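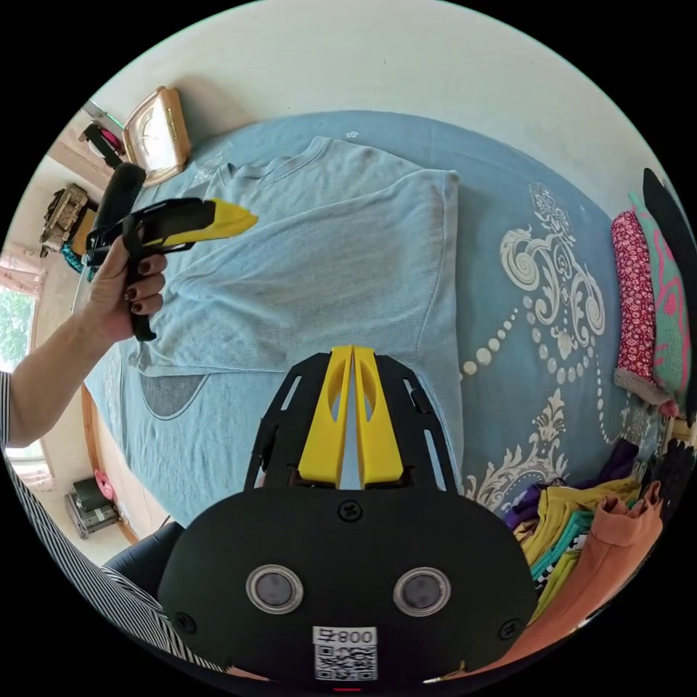
Ellirbridge Clothing Swap - Minutes of the Planning Meeting, 26/11/2025

Present: Zineb Nasr (chair), Perihan Karabulut, Duygu Yalçınkaya, Aslı Tuncer (minutes)
Apologies: Eylül Sarıgül, who sent cake

1. Minutes of the October meeting
Approved, after the word "heated" was taken out of item 4 at Perihan's request.

2. Folding
Took up most of the evening. At the last swap each table had its own method and by noon the knits looked like a rummage bin. Zineb wants one fold for all tops: spread flat on a bed or a big table, smooth out the creases, sleeves in, then bottom edge up to the collar. Duygu prefers thirds. Perihan rolls, and was asked to roll at home.
The light blue knitted shirt was brought up as a fair test. Ribbed knits hold a diagonal crease if you fold them in a hurry, and the hem likes to wander off square. Agreed that a top goes out with its collar showing so people can find the neckline without unfolding the whole pile - they will unfold the whole pile anyway.
Decision: halves, 3 votes to 1. Duygu wishes her vote recorded. It is recorded.

3. Sorting
Tops by color, then size. Aslı asked whether pale blue goes with blue or with pastels. Discussed for nine minutes. Blue.

4. Space and supplies
The Coşkun hall is ours again for $70. We have 40 hangers and expect 200 pieces, so most things will be folded and item 2 matters more than some members felt at the time. Perihan to ask her sister about a second rack.

5. Any other business
Bags of unsorted clothes are not to be left on Zineb's porch. The cake was good.

Actions
Zineb: write up the fold on one page, no arrows
Duygu: color signs
Perihan: rack
Aslı: pay for the hall, return Eylül's plate

Next meeting at Duygu's, date to be settled by email.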